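Speaker notes - two-arm build, shared workshop evening

Slide 1. Introduce the project. Fivuvton is two arms on one base, with a control box from Clatport. The task is handling a chair frame at table height. Say early that the arms are bought and the grippers are modified. People always ask.

Slide 2. Wrist view. The wrist camera exists for the last stretch of the approach, when the head camera loses the fingertips. Its weak point is anything tall and close to the lens.

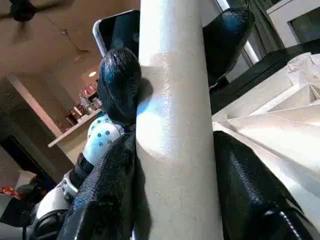
Latency is the next topic. We budgeted 200 ms from exposure to command and measured 210. Slowing the approach was cheaper than a new driver. Give the log size only if asked: 3532 entries, nearly all of them routine.

Slide 3. Two-handed hold. One gripper works at the seat base, the other closes low on a leg. Grip force is set per side - the tube needs more than the rail. Mention cable routing: leave slack over the wrist, or the plug takes the load.

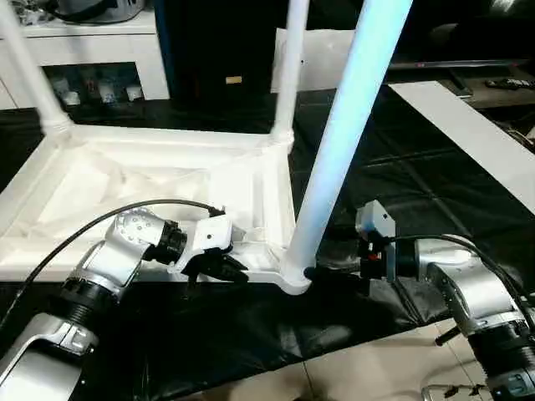
Deepika Kandasamy objected at the rehearsal that fixed force limits will not carry over to a different tube diameter, and asked for a short calibration squeeze before each lift. Agreed. It goes on the last slide as open work, next to the 48-hour run.

Slide 4. Open work. Leave five minutes for questions.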